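Gromitdale box library opens its doors for a second season 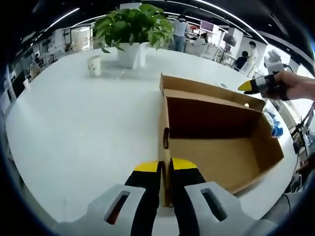
An open cardboard box on a white table.

May 2025

If you have ever moved house, you know the feeling. The last plate is unwrapped, the kettle is back on the counter, and there in the hallway stands a wobbling tower of perfectly good boxes with nowhere to go. In Gromitdale they now have somewhere to go again, and people are thrilled!

The town's moving box library has reopened in the old seed store behind Kesus Hall, after a winter break that began in November. Anyone living in Gromitdale can walk in, pick up as many boxes as they need for a move, and bring them back flat when they are done. There is no fee and no card to sign up for, just a name and a phone number in a big green ledger by the door.

The idea came from Tatu Urio, who moved here with two children and a very large collection of cookbooks. "I paid for new boxes, used them for one afternoon and then drove them to the recycling center," Urio said. "The man in the car next to mine was doing the same thing. He told me he had just moved out of the street I was moving into. We both stood there laughing."

Urio put a note up at the Bimis bakery asking whether anyone had boxes to spare, and the replies filled the back of the note and then a second sheet taped underneath it. In its first season the library lent boxes to 38 households and handled 1,880 loans in all, with many of the boxes going out again and again. The collection has now grown to 1,120, in everything from small book boxes to the tall wardrobe kind with a rail across the top (those go fast, so call ahead).

The seed store has had a lovely makeover over the winter. The roof no longer drips over the back shelves, the old grain scale has been cleaned up and left by the window, and there is a proper ramp at the side door so that carts can be rolled straight out to a car or van. Paint was given by neighbors, which explains why one wall is blue and the next one is a cheerful sort of mustard.

Boxes are sorted by size and marked with a dot of colored chalk on the shelf edge. Borrowers are asked to keep them out of the rain, peel off their own labels if the labels will come off cleanly, and leave the old room names alone if they won't. Plenty of families seem to enjoy that part. One box doing the rounds last year had been, according to the writing on its side, part of a kitchen, a nursery, a garage and something called "Dad's misc."

Tape is the one thing the library doesn't lend, for obvious reasons, but there is a shelf of half-used rolls that people have dropped off, along with bubble wrap, old blankets and a wonderful heap of newspaper. Several local parents have been collecting packing paper too, and the Gromitdale grade school would be happy to take any large sheets for its art room once the movers have finished with them.

New this season is a swap table for the odds and ends that turn up on moving day. Spare curtain rings, plant pots, picture hooks and jar lids are all welcome. Urio is especially keen to see furniture pads and door wedges on it. "You never own one until the day the door keeps closing on your sofa," Urio said.

The library also hopes to start a packing evening later in the summer, where people with a few moves behind them can show first-timers how to wrap glasses, how heavy a box of books should be, and how to fold the bottom flaps so they hold. Anyone who would like to share a trick is invited to leave their name in the back of the ledger.

Donations of clean, dry boxes can be left inside the side door during opening hours. Please flatten them first and tie them with string. Boxes that have held paint or fish can't be accepted. The library is open in the mornings until noon, and the ramp entrance is on the Kesus Hall parking lot side.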